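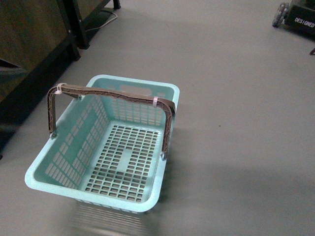
Shopping baskets at the Govley shop

24/07/2020

The new hand baskets are now in use at the Govley shop. There are 60 of them, and they replace the old wire ones, which had started to snag people's sleeves and were awkward to wipe down. Members who shop early have been using them all week and the comments so far have been good.

They are plastic, in a pale green-blue, with a brown handle that goes over the top. The sides and bottom are full of small slots, so anything spilt goes straight through. Please tell someone at the till if you have a leaking carton, as it will end up on the floor.

We ordered from Arsenault after comparing two suppliers. The other, Vatport, was slightly cheaper but could not deliver before August. The baskets cost £158 in total, paid from the shop fund. Hatix, who supply our shelving, delivered them with the last load of brackets and did not charge extra.

A few points on using them:

Clean baskets are to the left of the door. Used ones go in the stack by the till, and they are wiped before they go back out. Please don't take one from the used stack, even if the clean ones have run low. Ask and we will fetch more.

Put bottles and tins in first and keep bread and eggs on top. Small loose items such as stock cubes or single sweets can work their way into the slots, so pop those in a paper bag from the vegetable counter.

Baskets should stay in the shop. We lost 11 of the wire ones over two years, mostly to car boots, and would like to keep this lot together. If you need help getting your shopping to the car, we can carry it out for you.

The old baskets are in the back store. There are 49 left and they are free to anyone who wants them for the garden or the shed. They make decent potato trays with a bit of newspaper in the bottom. Speak to Audrey-Anne McIntyre at the shop and she will put some aside for you. Any still there at the end of August will go for scrap.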